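How to clean second-hand toys without buying anything special

I don't trust toy sprays. The one I tried smelled of lemons and left the blocks tacky, and I still had to wipe them afterwards.

Fill a washing-up bowl with 2 litres of warm water and a small squirt of washing-up liquid. Wash hard plastic pieces with a soft cloth and use an old toothbrush in the corners. Rinse, then leave on a towel overnight.

Keep painted wood out of the bowl. Wipe it with a damp cloth and dry it straight away.

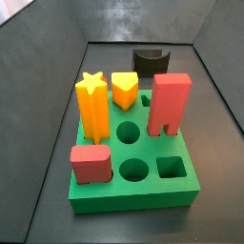
Shops will tell you to repeat all this every 7 days. I can't see why. I do it when things look grubby, or after a cold has been round the house. Anything with batteries gets a barely damp cloth and no more, whatever the box says.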